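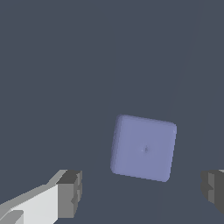 Render, cube on gray, top view

Workshop notebook, August
Telstead Hall, sound and stage department
Entry by N. Rathjen. Present: T. Janssen, Y. Ospina. J. Lenz from the afternoon.

Purpose of the session: to settle the monitor and delay speaker setup for the autumn concert series before the first touring crew arrives, and to find the source of the hum reported at the last two evening shows.

Hum on the stage left line

The hum was present on arrival with all microphones muted and the desk faders down. It could be heard from the front rows and was clearly worse at the drum riser. Janssen disconnected the stage boxes one at a time. The level dropped when the left box was removed and returned when it was put back. A different cable was tried first, without effect. The box was then moved to the power outlet behind the curtain track, which is fed from the same supply as the desk, and the hum fell to a level that could be heard only with an ear against the cabinet.

The old outlet shares a circuit with the dimmer for the house lights. Lenz confirmed this from the building drawings, although the drawings show the outlet on the wrong side of the door. The outlet has been taped and marked "lighting only." The drawing has not been corrected. Lenz will raise it with the building office.

It should be recorded that the report from the spring season blamed the bass amplifier for the same noise. That amplifier was sent out for repair and came back with no fault found. It may be returned to general use.

Delay speakers under the balcony

The seats below the balcony have drawn complaints for as long as this notebook has been kept. Singers are hard to understand there, and the complaint is always that the sound is "late" or "behind." The delay had been left at the setting used for the spoken events, with the main speakers in their lower position. The mains have since been raised and moved forward.

Ospina walked the rear rows with a recorded vocal playing while Janssen changed the setting at the desk. The best result was a delay of 30 milliseconds, with the balcony speakers brought down by 3 dB. At higher levels the ear was drawn to the ceiling. The last row against the wall remains dull, and no setting tried made a difference to it. A softer wall covering was discussed. There is no money for it this season.

The new values are stored in the desk under the name Grundard, after the band that opens the series. Please do not overwrite the older Flulberg file. It is still needed for the choir.

Capacity and barrier position

For standing concerts the floor is licensed for 625 persons with the barrier in its forward position. Mogensen has asked by letter whether the barrier can be moved back to give the photographers more room. Moving it reduces the floor area and would require a new count from the licensing office. The department's answer is that the barrier stays where it is until that count has been made in writing. The box office has been told to sell on the present figure.

Sound check times

Touring crews are to be offered a line check followed by a full sound check, with the support act given 30 minutes after the main act has finished. Support acts lost most of their time on several evenings last season, and two of them played with no check at all. Doors are not to open while a check is in progress – this applies to the side entrance as well.

Open items

Wireless receiver, second rack: drops out when the stage door is open. Not examined today.
Diekmann to quote for replacement casters on the drum riser. One wheel is locked solid.
Ear plugs for the front-of-house staff are nearly used up. Ospina to order.
Spare stage box not tested. It was not in its case, and the case was signed out to the rehearsal room.

Desk shut down and rack locked at 6:40 p.m. Key returned to the front office.

N.R.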